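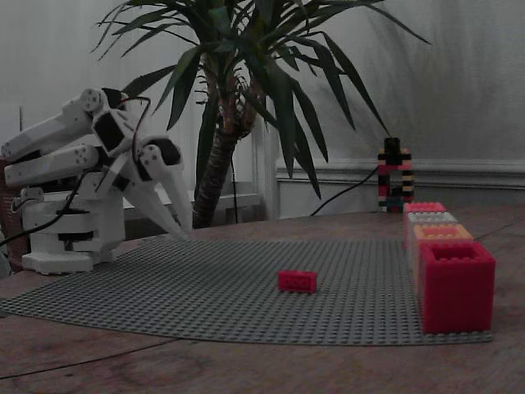 The gray baseplate, on the table at Esamstead.

FOR IMMEDIATE RELEASE

Esamstead toy library to open through the winter, starting December

ESAMSTEAD -- The Esamstead Toy Library will stay open all winter for the first time, with doors open from 3 p.m. and a new lending shelf for building sets. Sign-up is free for families in Esamstead and Wanard. Bring something with your address on it.

In past years the library shut when the cold came and started up again in spring. Not this time. A grant from the Pesonen Fund pays for heat and for a part-time desk clerk, and the lease on the Skurley Street rooms has been extended to cover the whole season.

"Winter is when people ask for us," said Carmela Casado, director of the toy library. "Kids are indoors, parents have run out of ideas, and we were closed. Made no sense."

The lending shelf opens with 112 sets. Puzzles, train track, board games, dress-up, and a lot of bricks.

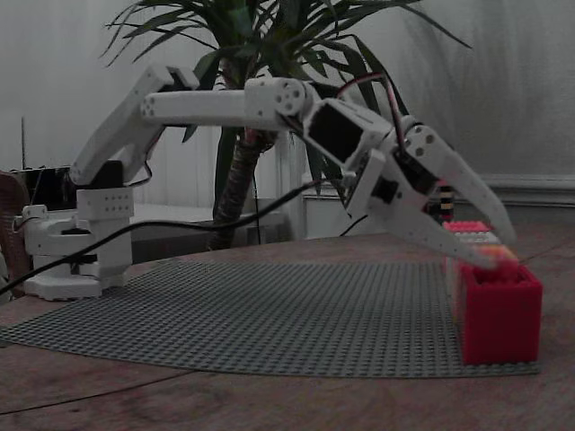 Loans run 15 days, up from the old one week limit. Families can take two items at a time and renew once by phone, as long as no one else is waiting. Loose parts travel in a plastic container, like the red one on the table, and go back in the same container at return. Late items just hold up your next loan. There are no fines and there will not be any, Casado said.

Missing pieces are not a problem either -- tell the desk and they will write it on the card. Sets that come back short get topped up from the spares drawer. Sets that can't be fixed get broken down for parts.

Donations wanted. Bricks and baseplates most of all, any color, any age, no need to sort or wash first. Train track also welcome. Please no stuffed animals, no electronic toys with out the battery cover, nothing with a recalled part. 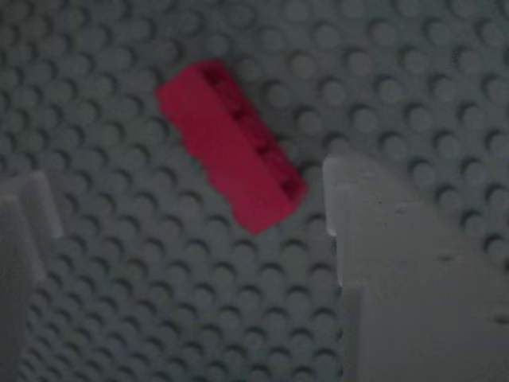 Wanard families get their own drop-off point too, at the Wanard branch desk, same hours. Pickup there by request only for now. The library hopes to add regular pickup once it sees how many people use it.

Julián Barrios, who runs the children's program, will hold a open build table each afternoon until 5 p.m. No sign-up. Children under six need an adult with them. Older kids can stay and build on their own, and what they make can be left up over night if there's room.

Some 19 families tried the longer loans this fall, and asked for them to stay.

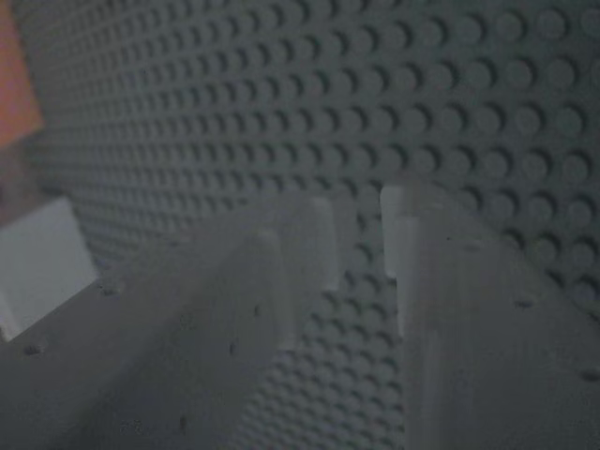 Vesela Dimitriou said her two had the same bricks out for the full 15 days and were still not done with them, and that one week "was never enough, we'd spend half of it looking for the bag."

Questions on lending, donations or the Wanard drop-off: ask for Hugo Benítez at the Skurley Street desk, afternoons. Press: same desk, mornings.

###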